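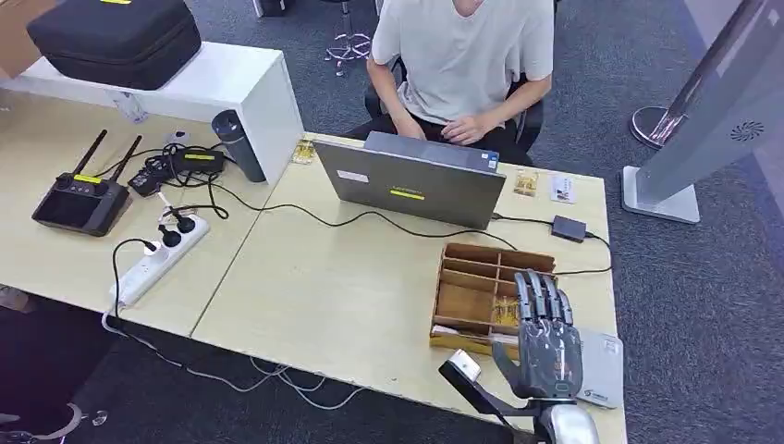 Trollon Hand Teaching Kit

Sold and supported by Escobar
Made by Dulis
Condition: new
Availability: in stock, ships in 3 working days

Overview

Trollon lets a person show a robot arm and hand how to do a task, either by holding the arm and moving it through the job or by driving it from a handheld controller. The kit records joint positions, finger positions and wrist video together, and the software turns a batch of those recordings into something the robot can try by itself.

Dulis says in its brochure that anyone can teach a task in an afternoon. We have sold teaching kits for long enough to doubt that. Anyone can record a task in an afternoon. Whether the robot can then repeat it depends on how varied the recordings are, how steady the operator is, and how much the objects move between one try and the next. Please read the section on recordings before you order.

What's in the box

Handheld controller with charger
Wrist camera with clear mount and cable
Recording unit
Guide-mode switch for the forearm
Printed quick start and license card

The arm, hand and laptop are not included. Trollon works with most four-finger-and-thumb hands on the Dulis list. If yours is not on the list, ask us first. The list says "compatible" for several hands where the thumb can be recorded but not played back.

Teaching by hand

Flip the switch, hold the forearm and walk the robot through the motion. This is the better mode for reaching into shelves and organizers, as you can feel contact before you see it. It is less good for fingers. You can't comfortably hold a forearm and pose four fingers, so most people end up setting the grasp from the laptop and recording the arm separately. The brochure shows one smiling operator doing both. We needed two.

Your own hands will also show up in the wrist video. Dulis claims the software ignores them. In our tests it mostly did, except when a sleeve covered the object.

Teaching by remote control

The controller drives the wrist and opens and closes the hand. Finger control is by preset, with 6 grasps stored at a time. There is no force feedback of any kind, despite the word "feel" appearing on the carton. You judge contact by looking, either directly or through the wrist view, and the wrist view gets crowded once the hand goes under or behind something.

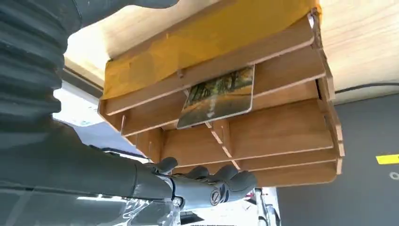

Wrist view at a tiered organizer, with a card in the slot below the yellow covering.

Thin items such as cards are the hard case. A card that sits at a tilt needs a different approach from one lying flat, and a recording of the first teaches very little about the second. If your work is all cards, sleeves and small packets, plan on far more recordings than the manual suggests, or look at a suction tool. We sell those too and they cost less.

Bright windows are another problem. The camera sets its exposure for the whole view, so a window off to one side can wash out part of the picture and change how everything else looks. Pull the blinds, or move the desk.

How many recordings

The manual says 47 good recordings are enough for a simple pick and place. We got there with one object in one spot. Moving the same object to a new place on the desk each time took us 300, and it still missed often enough that we would not leave it alone. Your numbers will differ. Treat any single figure as a sales figure, including ours.

Throw out bad recordings the day you make them. The software has a quality score, but it seems to reward slow, smooth motion whether or not the object was picked up.

Software

Trollon Record is included. Trollon Train is a yearly license, and the kit is of limited use without it unless you have your own training setup. Export is in an open format, and we checked that the exported files open elsewhere. The October update fixed the clock drift between the camera and the joint data. Units from old stock should be updated before first use.

Compared with the Grostix kit

Grostix costs more and has a proper glove, so the finger data is better. It has no guide mode. If your task lives in the fingers, buy that one. If it is mainly a matter of getting the arm to the right place at the right angle, Trollon does the job for less money.

Returns

Unopened kits can be returned for a full refund. Opened kits can be returned if the license card is still sealed. You can use Trollon Record without the license, so try that first and leave the card alone until you are sure.

Page last checked Sat 28 November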